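# Bags, Straps and Cables: Your Questions

We get a lot of the same questions at the Ristmont mending table, and we love every one of them, but Rodrigo Seixas pointed out that he'd been typing the same reply since September, so I've finally sat down and gathered the answers in one place. If yours is missing, do come by and ask!

**What kinds of bags do you take in?**

Soft ones, mostly. Backpacks, shoulder bags, padded cases, gym bags, the odd camera pouch. If it's made of fabric and has straps, we'll have a look. Hard suitcases are beyond us, I'm afraid, and so is leather, although we can usually suggest someone who does it properly.

**Should I empty it first?**

Please, yes, and check the little inside pocket too (everybody forgets the little inside pocket). Shake the crumbs out over a bin and wipe the lining with a damp cloth. If you've washed the bag, let it dry all the way through before you bring it in. Padding can take a couple of days longer than the outside would have you believe.

**My strap keeps slipping. Is the buckle broken?**

Often it's only threaded the wrong way. Take the loose end all the way out, look at the buckle from the side, and feed the webbing up through the slot nearest the bag, over the middle bar and back down. Pull hard. If it still creeps when you lean your weight on it, the webbing has probably worn smooth and we'll swap it for a new length.

**Can I carry a full bag by the top loop?**

For a few steps, sure. For the walk home from the station, no, please use the shoulder straps! That loop is sewn into one short seam, and a torn loop is the repair we see more than any other.

**Will a fabric patch hold up?**

It will if it's sewn down all the way around, and Clementina Falcão would like me to add that glue alone doesn't count. She folds the edge under before stitching. If you like a raw edge, and plenty of people do, it'll fray a little with use and then mostly settle. Run a second line of stitching a finger's width inside the first and the fraying has somewhere to stop. Patterned cotton is lovely for patches, and it doesn't need to match anything.

**How much does it cost?**

A buckle or a short seam is $8. A full pair of shoulder straps is $35, including the webbing. We'll tell you the price before we pick up a needle.

**How should I pack cables in a soft bag?**

Oh, this one I could talk about all evening. Lay everything out flat on a cloth first and sort it by length. Turn each cable into wide, easy loops and fasten it with a soft tie, never a tight knot. Keep the plugs together at one end so you can find them, and put anything with bare parts or thin wires in a pouch of its own, where a heavy buckle can't land on it. 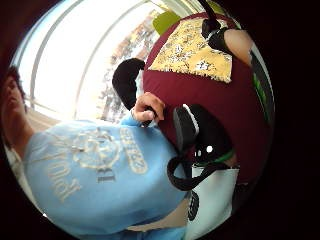 Maroon fabric with black straps, and a starry yellow patch on top.
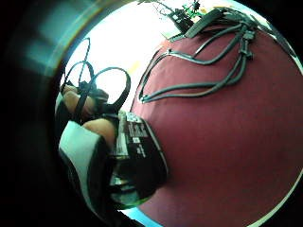

**Does it matter where the cables go in the bag?**

It does, a bit. Near the top is kindest, or in a flat pocket against your back. The bottom gets squashed every time you set the bag down, and cables that spend months bent at the plug tend to give up right there.

**Do you sell cable ties and buckles?**

We keep a drawer of Brarix buckles and a roll of Durnis webbing in black and green. Soft ties are free, so take a few.

**How long will my repair take?**

Usually a week, or two when the school bags all come in together. We'll call when it's ready, and we'll hang on to it if you're away.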